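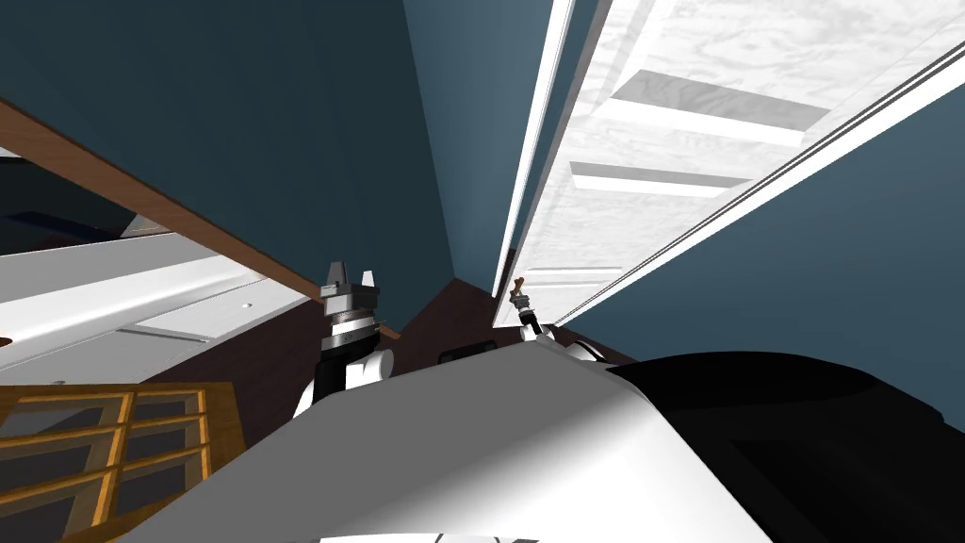
The view from on top of our robot, both grippers up, white door off to the right.

May 1, 2025. Hello from the Mirnness robotics club! We've been building rooms in simulation all spring, and I'm so proud of this bunch I could go on all night (I'll try not to).

We have 8 students in two teams, Floltell and Echeverri, and everybody shares the same two-armed robot. Sharing has gone better than I expected, bless them.

Tonight was all about lining up a gripper before closing it. Sounds easy, doesn't it? Try it with the camera tilted like that! 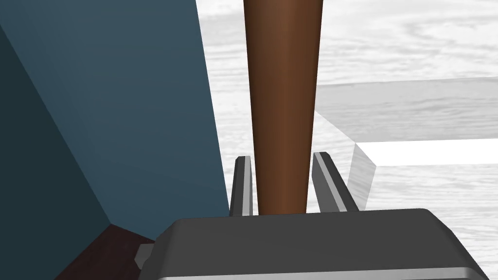
Fingers open, one on each side of the brown rod, big blue block right next door.

I do love how tight it is on the block side. Team Echeverri wants 10 more tries at the approach, and I said of course, as long as somebody saves the file first.

Our showing at Cesamden is in June, so come say hi if you're near!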